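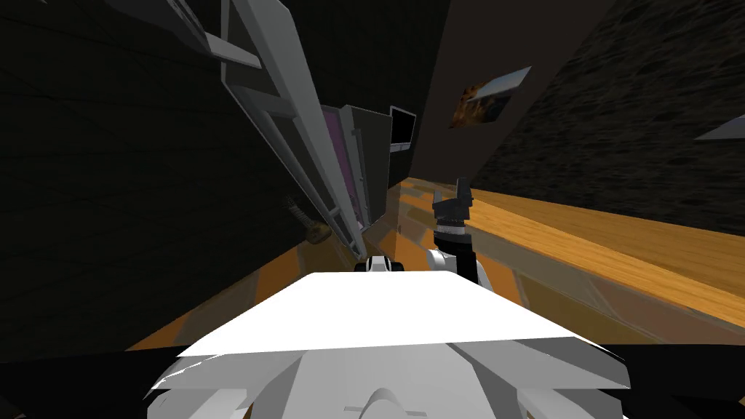

Section 5. Setting up your banned words list

Gevik reads what you write and puts a gray underline beneath the words you have asked it to hate on your behalf. Out of the box it hates nothing. You have to bring your own grudges, and this section explains how to load them.

Before you start, close any document you have open in Luletti. Gevik will not attach itself to a document that is already being edited, and it won't tell you so either.

1. Open Gevik and choose Lists, then New List. Give the list a name you would be willing to say aloud in a meeting.

2. Type one word or phrase per line. "Utilize" goes on one line, "reach out" on the next. Capital letters are ignored.

3. Decide how each entry should match. Exact catches "impact" and leaves "impactful" alone. Family catches the whole clan, including "impacting" and whatever your sales department comes up with in September.

4. Set the strength for each entry. Nudge draws the underline. Scold draws the underline and opens a note in the margin. Refuse stops the document from being saved until the word is gone.

CAUTION: Refuse applies to quotations too. If your chief executive is on record as being "super excited to leverage synergies," Gevik will hold the file hostage until he isn't. Mark the quotation as Protected first (see step 6).

5. Add a replacement if you have one. Type it after a slash: utilize / use. Leave the slash off if the only good replacement is silence, as with "at the end of the day." 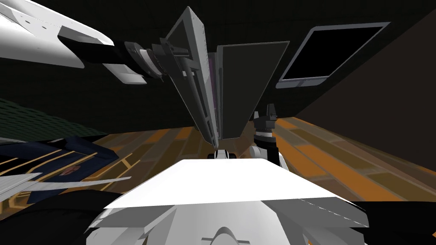 Replacements are offered and never made automatically. An early version did make them, and one user's cover letter went out with every "passionate" changed to "willing." We have had no complaint about the result, but the setting was removed.

6. To protect a passage, select it and press Shift and F2. A small padlock appears beside the line. Protected text is skipped by every list.

7. Choose Save, then Share if other people will be using the list. Shared lists are kept on Retport and can hold up to 3000 entries. Anyone who gets near that figure may want to take a walk.

Note: The starter list called Pap contains 27 phrases, among them "circle back," "deep dive" and "it is what it is." You can edit Pap or delete it – it comes back with the next update in either case.

Note: Two people sharing a list may disagree over an entry. Gevik keeps the stricter setting. The person who wanted "hopefully" left alone will have to take it up with the other one in the hallway.

If underlines do not appear, check that the list is switched on, then reopen the document. If they appear under every word, you have left a blank line at the top of the list. Delete it and save again.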